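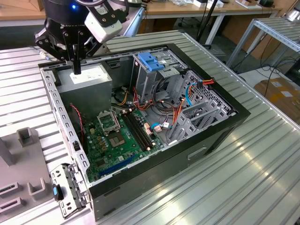
Desktop tower with the side open, lying on the work table. The processor socket is empty and its bracket is raised.

Fonder Computer Reuse Group
Minutes of the working meeting, July 2022
Place: the back workshop, Cidiron building, Fraser Street entrance

Present: Réjean Kowalchuk (chair), Lise Tremblay (minutes), and five members of the repair group.
Excused: the two members from the Doltance school.

1. Opening and last minutes
Réjean opened the meeting and read the list of topics. The minutes of the last meeting were accepted with one correction: the box of keyboards was given to the library and not to the school. Lise will correct this in the binder also.

2. Towers from the Doltance school
The school has given us 20 desktop towers. They are all of the same kind, but they did not come in the same condition. Réjean proposed that we make one fixed order of work, so that each person at the table does the same thing and the next person can continue without asking.

The group looked at the inside of one tower together. The following was agreed:

The tower is laid on its side before anything is taken out. Small parts go directly into a labeled tray.

The processor socket is checked with a flashlight, and no finger or cloth may touch the gold contacts. When the socket is empty, the metal bracket may stay open during the inspection, but it must be closed before the case goes on the shelf. One member asked if a plastic cover is necessary. Réjean answered that we do not have enough covers, and a closed bracket with a piece of clean card over it will be accepted for storage.

Memory is tested apart from the tower and is not left in the slots. The white latches at the ends of the slots are easy to break when a person pushes only on one side. Please open both ends.

The label on the power supply must be copied to the work sheet, with all the letters and numbers, before the unit is tested. We had several sheets where only the brand was written, and this is not enough to find a replacement.

3. Cables
There was a long discussion about the cables. Lise said that the orange, yellow and red power wires take a lot of space across the case and people pull them to see the board better. She asked that they be moved to the side with care and held with a soft tie. The light blue data cable should stay with its tower also when the drive is removed.

Two members preferred to remove all the cables and sort them by type in the drawers. Réjean was against it, as we lost much time last winter with cables of the wrong length. It was voted to keep the cables with the tower. The two members asked that their opinion be written here, and it is so done.

4. Drives
No drive leaves the workshop before it is erased and signed for on the sheet. The blue plastic latch on top of the drive cage is for releasing and must not be forced. If it does not move with the thumb, call Réjean.

Brackets that are taken off the case should be put in a bag with the number of the tower. We have at present a drawer of gray brackets and no person knows where they belong. Lise will try to match them with the cases on the lower shelf. What is not matched goes to metal recycling in September.

5. Work table
The aluminum table is good for this work, but screws roll into the grooves and stay there. It was suggested to put a rubber mat on one half. Lise found one at the hardware store in Fraser for 97 dollars. The group found this expensive. Réjean will ask at the Cidiron kitchen if they have an old one that we can wash and cut.

The table must be clear at the end of each evening, except for a tower which is still in work. In this case a note with the name and the last step done is put on the case.

6. Work sheets
The new sheet was shown. The column for the expansion slots is too narrow and there is no line for the slot covers. Lise will change it and print copies for the next meeting. Old sheets can be used until they are finished, with the missing information written on the back.

7. Other questions
The lock of the storage room is still difficult. Turn the key slowly and lift the door a little.
A member asked if we accept laptops. Not at this moment, because we have no place for the batteries. The question will be taken up again in September.
The coffee money is two dollars, in the tin, same as before.

Next meeting: the date will be sent by email when the school has confirmed the second delivery.

Minutes written by Lise Tremblay
Read and approved by Réjean Kowalchuk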